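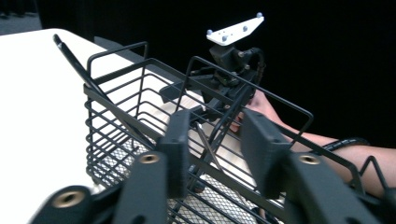 최종 수정: 2021년 7월 3일

**그림 1.** 흰 탁자에 놓인 검은색 금속 철망 바구니. 배경도 검은색이다.

### 3.2 잠복소 촬영분의 선별

플룰사이드(Flulside) 습지의 잠복소 4곳에서 참가자 86명이 제출한 사진은 모두 2885장이었다. 이 가운데 상당수는 새가 방금 떠난 수면을 찍은 것이다. 참가자들은 이를 대체로 "풍경"으로 분류해 제출하였으며, 본 연구는 그 분류를 존중하되 분석에는 포함하지 않았다.

선별은 두 단계로 진행하였다. 먼저 Plallumex로 초점이 맞지 않은 사진을 걸러냈다. 이 프로그램은 갈대에 매우 후한 점수를 주는 경향이 있어, 선명한 갈대 뒤에 흐릿한 왜가리가 서 있는 사진이 대거 통과하였다. 따라서 두 번째 단계에서는 판정자 두 명이 눈 부위의 선명도를 직접 확인하였다. 판정이 엇갈리면 해당 사진을 다시 보게 하였는데, 두 판정자 모두 자기 의견을 바꾸는 데 별다른 소질을 보이지 않아 남은 불일치는 세 번째 판정자에게 넘겼다.

촬영 시간은 1회 30분으로 제한하였다. 예비 조사가 이루어진 5월에는 제한이 없었고, 그 결과 가장 긴 렌즈를 가진 참가자가 가장 좋은 창을 오전 내내 점유하였다. 장비와 자리의 효과를 분리할 수 없었으므로 예비 조사 자료는 폐기하였다. 본조사에서는 자리를 추첨으로 배정하였다. 그레바우(Grevau) 잠복소의 북쪽 창은 역광이 심해 기피 대상이었으나, 물 위의 실루엣을 노린 사진만큼은 이곳에서 가장 많이 채택되었다.

노출 보정값은 원본 파일의 기록을 그대로 사용하였다. 백로처럼 밝은 피사체가 어두운 물을 배경으로 설 때 참가자 대부분은 보정을 하지 않았고, 깃털의 세부는 예상대로 사라졌다. 사후 설문에서 같은 참가자들은 노출을 자신의 강점으로 꼽았다. 설문 응답과 실제 보정값의 관계는 4.1절에서 다룬다.

참가자가 이미 잘라낸 사진은 원본을 다시 요청하였다. 원본에서는 새가 흔히 화면 한구석의 점에 가까웠으며, 이 경우 새의 크기는 원본을 기준으로 기록하였다. 원본을 지웠다고 답한 참가자의 사진은 크기 분석에서만 제외하고 나머지 항목에는 유지하였다.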